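# Why Does Black Stuff Get So Hot in the Sun?

Last May I left my black backpack on a bench in Rimley while I went to get a lemonade. When I picked it up again the zipper was so hot I yelped! My friend's white bag was sitting right next to it, and hers was fine. Same bench, same sun, same afternoon. So what was going on?

To figure that out, we need to talk about light. Sunlight looks kind of yellowish or white, but it's really a big mix of colors all traveling together. You've seen them spread out if you've ever spotted a rainbow.

When sunlight lands on something, part of it bounces off and part of it gets soaked up. A red apple soaks up most of the colors and bounces the red back to your eyes, so you see red. A white T-shirt bounces back nearly everything. And a black T-shirt? It's greedy. It soaks up almost all the light that hits it, and hardly any gets back to you. (That's what black is, when you think about it: not much light coming your way.)
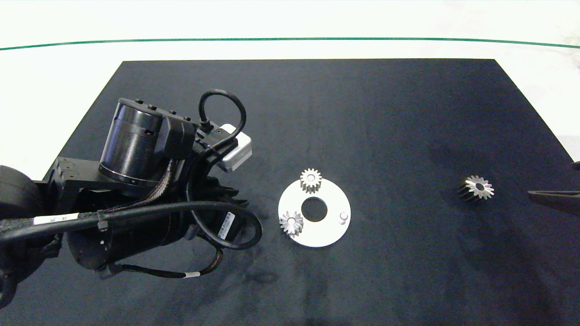
Now, light carries energy, and that energy can't just disappear. When a dark thing soaks it up, the energy turns into heat. The tiny bits that everything is made of start jiggling faster, and your fingers feel that jiggling as "ouch."

You can try this yourself. You'll need two ice cubes, one sheet of black paper and one sheet of white paper.

1. Put both sheets in a sunny spot, side by side.
2. Set one ice cube in the middle of each sheet.
3. Make a guess! Which one will melt first?
4. Check on them every 5 minutes and write down what you see.

Try to use ice cubes of the same size. My first time, I used one giant cube and one teeny one, and of course the teeny one lost.

People use this trick all over the place. In hot, sunny towns, lots of houses are painted white so they stay cooler inside. My aunt in Roltgate does the opposite with her garden: she spreads dark cloth on the soil in spring so it warms up sooner, and her beans love it.

As for me, I still have the black backpack. I just park it in the shade now.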